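Section 4 — Table chores: drinks station (Starkeo arm, Druter control software)
Rev. February 21, 2020 — R. Probert

Read section 3 first. Can the arm make you a coffee on its own yet? Sort of. It can do the fetching and placing. It still wants a person near the stop switch, and it still gets clear cups wrong. Set up properly or don't bother.

4.1 Laying out

1. Wipe table. Dry it as well.
2. Fingers fully open before you load anything.
3. Small appliances go flat, cable running away from the arm. 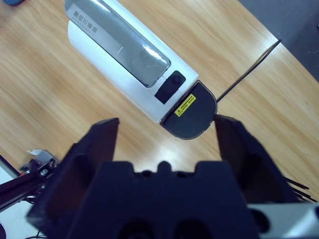 4. Run the reach check at low speed, 25 per cent. No faster on the first pass, whatever Tímea Erdős tells you.
5. Save the layout under a new name. Dont overwrite the default.

CAUTION: Keep loose cables out of the finger path. A snagged lead will pull the lot over.

4.2 Cup approach

1. Clear plastic cups only for this routine. Mugs are section 6.
2. Leave a gap between cup and tray — a thumb's width will do.
3. Overhead lights throw glare on pale wood and the cup finder hates it. Dim them if it misses 2 times running.
4. Press Teach, jog to the cup, press Store.
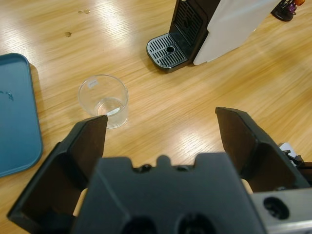

4.3 Pouring

1. Cup on the drip grille, under the spout. Check by eye, software can't tell you.
2. Start the drink. Arm holds off untill the flow stops. 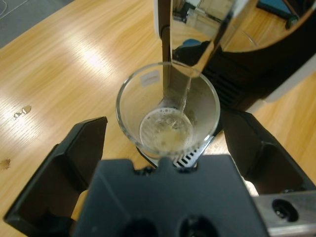

3. Wait for the last drips, then let the arm lift. Slow lift, always.
4. If the grip force reads over 91, stop and re-teach. Thin cups fold.

NOTE: Error 598 means lost cup. Clear it by hand, go back to 4.2 step 4.

Emptying the tray and wiping up are still jobs for you. Wipe routine planned for October, no promises.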